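Week 5 notes: where does the gripper think it is?

Right, back to poses. Last time I promised we'd get to the mess you get when two hand-held grippers work over one table, so that's today (bring the Dirkow printout, we'll need page 12).

Each gripper's tracker starts its own map wherever it woke up. Lovely for one hand! With 2 of them you need a transform between the maps before your policy learns anything about how the hands sit relative to each other.

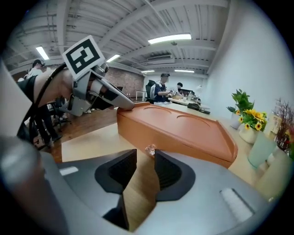 Fig. 1. Second gripper at the orange tray, square marker on top.

I like a square marker for this, as the corners are easy to find and one good view gives you a full pose. Tilt matters though. Seen nearly face-on, a small marker can flip between two answers, and Ermira Zupan lost most of December to exactly that in the Borngate logs. 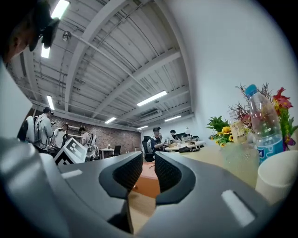
So my rule is to collect at least 10 clean sightings, throw out anything with a big reprojection error, and average the rotations properly (quaternions, please, and check the signs first). If the tracker jumps later on, start a new segment and fit again. Don't smooth over it!

For the exercise, run the fit on log 33 and plot the error over time. Margarida Serrano has the loader script if yours won't open the files.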